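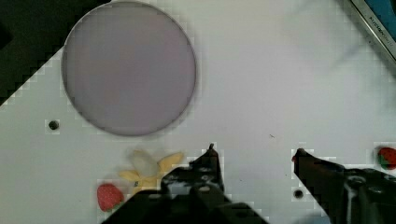
Figure 1. The large plate, which decided the depth of the shelf.

Imia: a tidy-away unit for a play kitchen
Group 9, Product Design, second year
Report by Pentti Harju
Handed in 9/19/18

1. Background

The brief was to choose something in a nursery that takes up staff time and design a piece of furniture or equipment that would help. I chose the play kitchen at Drurnen nursery. The children there are three to five years old. Their play kitchen has a table and a large mixed set of toy food, pans, dishes and small appliances. At the end of a session everything goes into one deep box, usually put there by the staff, and at the start of the next session the box is tipped out again.

The staff had two complaints. Small food gets lost under the pans, and the children say they can't find things when they are in front of them. A third complaint came up later, which was the noise of the box being emptied. I didn't deal with that separately but it did get better.

Imia is the name I gave to the unit. It is a low open shelf with a tray on top and two tubs below.

2. Looking at the set

I bought a set of toys similar to the nursery's and worked with it in the Rautiainen workshop before making anything. The nursery let me measure their own pieces as well, on one visit, so that the sizes would be right for both.

My first plan was to store things by type: food in one place, cooking things in another, eating things in a third. I drew this up as three equal tubs. It failed as soon as I tried it with the large plate. The plate is flat and wide, and in a tub it either stood on its edge and leaned on everything or lay on top like a lid. Whatever was under it might as well not have been there. With the old box at Drurnen the same thing happens, and I had seen it there without thinking about it.

So the plate was given its own slot. That set the depth of the unit, and the outside came to 338 mm from front to back. The slot is open at the front and 100 mm high. This is more than one plate needs, but small children push things in at an angle and a narrow slot would jam.

3. Grouping by shape

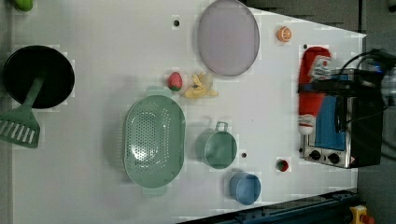
Sorting by shape worked better than sorting by use. I ended up with flat things, hollow things, long things and small things, and the toy oven on its own. The differences are easy to see when the set is laid out on a table. The frying pan and the colander both take up a lot of room, but neither will sit well under anything else, and the spatula lying across the pan shows why long things need a place too. It sticks out past the rim, and in a box the handle catches on whatever is next to it. The strawberry and the bananas are small beside the colander and would disappear into it, which the children enjoy but the staff don't.

Hollow things went in the larger tub. The small blue cup can go in there as well, though I moved it back and forth between the tubs several times. Food went in the smaller tub, which is shallow so that one layer nearly fills it. When there is more than one layer the children dig, and the food ends up on the floor.

The oven stays on the top tray. I tried a version with a shelf for it at the bottom, but it was awkward to lift out and the children want to turn the knobs while it is standing at their own height. Leaving it on top also meant it could be used as part of the kitchen without being unpacked.

The long things were the last part to be settled. I tried a jar, a row of hooks and a rail. The jar fell over. The hooks were good with the nursery's own spoons but not every handle has a hole in it. In the end I cut a narrow trough along the back of the tray, and spoons and spatulas are laid in it lengthwise.

4. Making the unit

The frame is birch ply, cut in the workshop and glued with dowels. I sanded the edges by hand to a small radius. The finish is a water-based varnish, two coats. The tubs were bought from Jakico because making my own would have used up the time I had for testing. They come in fixed sizes, so I changed the opening in the frame to fit them. I would do that the other way round next time and buy the tubs before drawing the frame.

I made one mistake with the dowel holes on the left side panel and had to cut the panel again. The first one is now the base of the test rig.

The labels on the front are outline drawings of a pan, a plate and a piece of fruit. I drew them by tracing round real pieces. The plate label is just a circle, and two of the children said it was a moon. One said it was the lid. I left it as it is for now but put a fork beside it on the drawing for the next version.

5. Testing at Drurnen

The unit was used at the nursery in the first half of September. Staff kept a sheet on the wall and wrote down when tidying started and stopped and who had done it. Over 200 pieces had been put away on the sheet by the time I collected it, although not every session was filled in and I have not used the number for anything else.

What the staff wrote in the comments column was more useful. The plate slot was understood straight away. The food tub was understood after one showing. The hollow tub was mixed up with the food tub on most days, mainly when children left food inside a pot and put the whole thing away together. I don't think this is a fault in the unit. It does mean that food has to be looked for in two places.

The trough was too narrow for the youngest children to get a handle out of with their fingers. I have widened it by 9 mm and rounded the front edge.

6. What I would change

The tubs slide too easily and can be pulled right out. A strip of felt on the runners would slow them down. The unit also needs a back panel, as cups went through the gap and down behind it.

Cost was within the limit set for the module, but only if my own time is left out. The cutting list and the drawings are in the appendix. The wall sheets are kept with the workshop copy, and children's names have been removed from them.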